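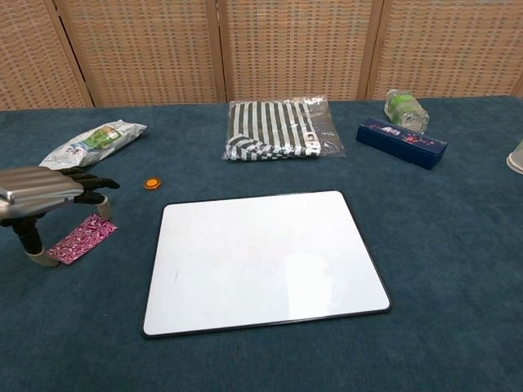
**Figure 3.** Tabletop workstation with a mixed set of household objects on felt, including a dry-erase board, a small piece of patterned fabric and a packaged garment.

## 4. Equipment planning and budget

### 4.1 Scope

This section sets out how the two sites, Sunddale and Covville, planned their spending on manipulation equipment over the project. Section 3 covered staffing and floor space, and those costs aren't repeated. All amounts are in Australian dollars and exclude GST.

The sites began from different positions. Sunddale already had a pair of arms and needed hands to suit them. Covville had a room and very little else. A single shared budget was considered at the proposal stage and dropped, as the two finance offices depreciate equipment over different periods. The sites agreed instead on a common bench specification and bought against it separately.

### 4.2 Choosing the hand

The hand was the largest single decision in the plan. Parallel grippers were cheaper to buy and simpler to keep running, and the first draft of the budget assumed them. The task list in Section 2 changed that. It calls for picking up thin, soft and flat items from a cloth surface, next to rigid ones of very different sizes (Figure 3). A small scrap of fabric and a flat disc sit almost flush with the table, while a whiteboard is wider than the hand and has to be handled by its edge. We judged that an articulated hand with a separate thumb would cover more of the list without tool changes.

Two suppliers, Lumer and Amrani, were asked to quote. Both quotes met the specification. They differed mainly in how spares were handled: Lumer priced fingertip pads and finger modules individually, and Amrani sold them only as part of a yearly service agreement. Sunddale chose the first arrangement and Covville the second. We make no claim about which was better value, as the service agreement has yet to run a full term.

### 4.3 Bench and consumables

Bench costs are easily left out of an equipment plan because each item is small. Each site set aside $3000 for the bench, covering the table, felt covering, background screen, lighting and storage. Felt was preferred to a bare tabletop for its lower glare and because it lets a fingertip press down a little when reaching under a flat item. It does collect lint and needs replacing, so the plan allows for spare lengths in matching colour.

Objects were budgeted as consumables. The shared inventory lists 207 items, mostly groceries, packaging, clothing and stationery bought from ordinary shops. Soft packaging wears out fastest. Snack bags crease and split, and clear plastic wrap goes cloudy along the folds - both change how an item looks and how it can be gripped. Rigid objects last much longer, and 17 of them were bought in duplicate so that the sites could run the same arrangements at the same time.

### 4.4 Schedule and contingency

Orders were staged. Benches and objects came first, so that operators could rehearse layouts by hand before the hardware arrived. The robotic hands were ordered in March, after the benches had been checked against the specification. Spares were ordered together with the hands, which added to the first invoice but avoided a second freight charge.

The planning period was 24 months. Replacement felt and soft goods were spread evenly across it, and spare fingertip pads were weighted towards the first half, when operators are still learning how hard to press. Contingency was held centrally at each site and could be released only for repairs, freight or calibration. It could not be used to enlarge the object set - a rule that Covville's operators asked to have reviewed, and which remains in place.

### 4.5 Limits of the plan

The plan does not cover disposal or resale of the hands. It also treats operator time spent resetting the table as a staffing cost, although a different bench layout might reduce it. A site with only one workstation could cut the duplicate objects altogether and put that money towards spares. The full line-item budget for each site is given in Appendix B.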